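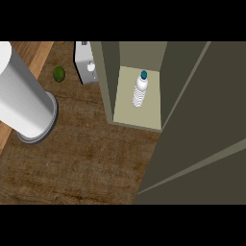 Looking After a Wooden Worktop

I love a wooden worktop! Ours has had ten winters of toast crumbs, teapots and one very enthusiastic jam-making phase, and I still think it's the best thing in the kitchen. A few things I've picked up along the way, some from my neighbour Dewanti Chin, who fitted hers herself.

Wiping down

Warm water, a drop of washing-up liquid, a well wrung cloth. Go with the grain and dry it straight after with a tea towel. Don't let puddles sit round the taps, and stand wet tins on a folded cloth - they leave black rings that are a devil to get out.

Dark marks

For those rings, try lemon juice and a sprinkle of salt. Leave it 10 minutes, rinse and let the wood dry overnight. If it's still there in the morning, sand very lightly by hand with fine paper, going a bit wider than the mark so you don't end up with a dip.
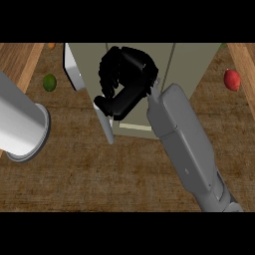 Do test your oil somewhere out of sight first, as it can bring the colour up much darker than you'd expect. I did ours with a tin from Skenstead and was thrilled, but it took a day or two to get used to!

Oiling

Drip a little water on the top. If it beads, leave well alone. If it soaks in, it's time. Rub on a thin coat with an old T-shirt, wait 20 minutes, then wipe off every bit that hasn't gone in (thick oil stays sticky for days, ask me how I know). Two thin coats in January see us nicely through to summer.

Lay oily rags out flat outdoors to dry before they go in the bin - they can heat up and catch fire if they're left scrunched up.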